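Sturkier Body Tape and Sizing Kit

Item no. 1464
Maker: Sturkier
Sold by: Gisix Team Supply
Page updated Mar 4, 2020

The Sturkier kit is a measuring set for basketball programs, fitting rooms and anyone who keeps player measurements on file. It covers height, standing reach, wingspan, chest, waist, hand length and hand span. Everything packs into one zip case that fits in a ball bag.

What's in the case

Soft tape, 73 inches, for chest, waist, hips and inseam
Wingspan strip in two sections, with wall clips
Hand board with a raised edge for the heel of the palm
Sliding head block for height
Pad of 50 record cards
Pencil and instruction sheet

The soft tape is coated fabric. It is marked in inches on one side and centimeters on the other, down to the eighth of an inch and the millimeter. The first inch starts at the very end of the tape, so there is no metal tip to subtract. A button lock holds the reading while you write it down.

Most chest measurements go wrong in the back. The tape rides up between the shoulder blades and adds an inch or more. The Sturkier tape has a colored center line that helps a second person see whether it is level. Have the player stand with arms down and breathe normally, then read at the fullest part of the chest. Do it twice. If the two readings differ by more than half an inch, do it a third time and write down the middle one.

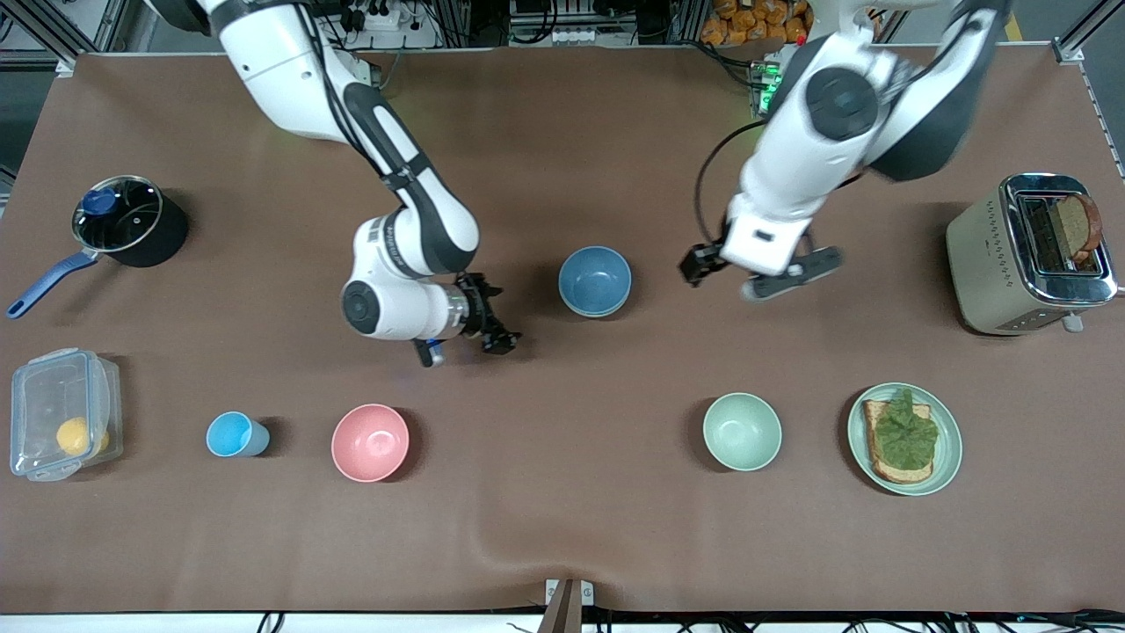

Page 33

Wingspan is taken against a wall. Clip the strip at shoulder height, have the player stand with his or her back flat to it, and read from the tip of one middle finger to the tip of the other. Shoes don't matter for this one. They do matter for height and standing reach, and the record card has a box to mark whether the player was in shoes or socks.

For hand span, the player spreads the hand as wide as it will go on the board, thumb against the left stop for a right hand. Hand length runs from the crease of the wrist to the end of the middle finger. The two numbers are often mixed up on older rosters – the card keeps them on separate lines.

Using the numbers for uniforms

The back of each card has the Plonari jersey chart printed on it. Find the chest reading, go across to the length column, and use the larger size if the player falls between two. Plonari cuts its game jerseys a little long, so players with a short torso may want to try one on first. Shorts go by waist and inseam only. If your team orders from Shahbazi, ask us for the other card pad. It has their chart and costs the same.

Care

Wipe the tape with a damp cloth and let it dry flat before rolling it up. Don't leave it on a radiator or in a hot car. The coating can stretch with heat, and a stretched tape reads small. Check it against a steel ruler at the start of each season. The hand board can be washed with dish soap.

Ordering

Kits ship in nearly all cases on the next business day. Refill card pads and single tapes are sold separately. The wingspan strip is not sold on its own at this time – Sturkier plans to offer it in May. Unused kits can be returned in the original case with all parts. Opened card pads can't be returned.

Related items: wall height chart, vertical jump flags, Plonari sample jersey set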